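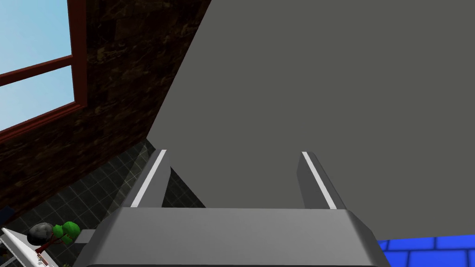
Celtthorpe robotics club moves arm project into simulation

15 April 2024

The student robotics club at Celtthorpe Technical College has completed the first full set of trials for Sorar, a software project that teaches a simulated arm with a two-finger gripper to pick up small objects in a furnished room. The set consisted of 600 trials run in Jirumel, the simulator the club adopted in November. The control code and trial logs were posted to the college server this week.

Sorar is the club's entry in the simulation division of the Delorme Student Manipulation Challenge. Teams in that division submit code only. The organizers run each entry on their own machines, in rooms the teams have not seen, and score it on completed picks, contact with furniture and time used.

In each trial the arm starts with the gripper open. The controller receives color images from a virtual camera mounted behind the gripper, along with the joint angles, and has 30 seconds of simulated time to find the target, close on it and lift it clear. A trial ends early if the arm presses against a fixed surface with more force than the rules allow. Objects, furniture positions and wall and floor finishes can all be changed through a settings file that Jirumel reads on startup.

According to the logs, 243 of the trials ended in a completed pick. The remainder are split between timeouts, contact stops and grasps that closed beside the target. Timeouts were the largest group.

Zachary Boychuk, a second-year student who wrote most of the motion planner, said the timeouts came mainly from the approach stage.

"The arm gets near the furniture and slows down, as it should, but then it keeps replanning," Boychuk said. "Every new camera image shifts the estimate of where the target is by a small amount, and the planner treats that as a new problem. We were spending more time planning than moving."
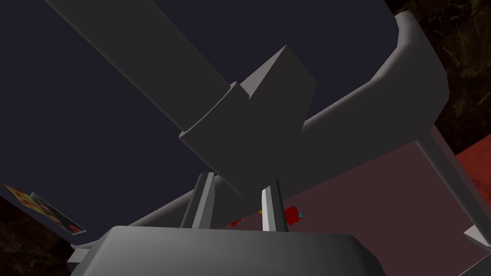 Sorar's gripper and arm link in Jirumel, with a small red cylinder on the surface beyond the right finger.

The current version of the planner ignores shifts in the target estimate below a set threshold and replans only when the threshold is passed or the path is blocked. The club has not yet run the full trial set with this change. A shorter run on the same settings finished without errors, and the students are comparing its timing records with the earlier logs.

A second problem is the view from the camera. It moves with the wrist, and a large flat surface close to the fingers can take up more than half of the image. With no texture on the surface, the depth estimate has little to work with, and in the first builds the controller sometimes reported open space where there was a panel. The students added a check that compares the image with the arm's last known position and backs the gripper away when the two disagree. The check adds a short delay to each cycle and can be switched off in the settings file.

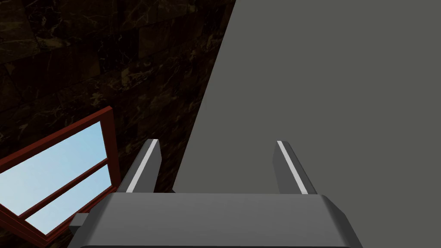 The gripper, fingers open, close to a flat gray surface, with marble wall and a red-framed window to the left.

Windows and patterned walls are kept in the test rooms on purpose. Strong color edges and stone veining had drawn the object detector away from the target in early builds, and the training images now include both. The detector was retrained on over 800 rendered images, labeled by club members during the winter term.

The club works in the second-floor computing lab, using desktop machines shared with the drafting course. Trials are queued in the evening and the logs are collected the next morning. Each log holds the joint positions, the gripper width, the contact forces and a still from every stage of the trial. Storage limits on the lab server mean that full video is kept only for trials that end in a contact stop.

Before Sorar the club built small wheeled vehicles, and several members had no earlier experience with arms. Boychuk said the first weeks in Jirumel went to coordinate frames.

"We had the wrist frame rotated a quarter turn from what the planner expected," he said. "It would go to the right place and close the fingers across the wrong side of the object. That was one line in a file, and it took us most of a month to find."

The next scheduled work is a repeat of the full trial set with the revised planner, followed by tests in rooms with narrower gaps between furniture. The entry has to be submitted as a single archive with a written report of its known faults. The club will demonstrate Sorar in the computing lab before the archive is sent, and students from other departments may attend.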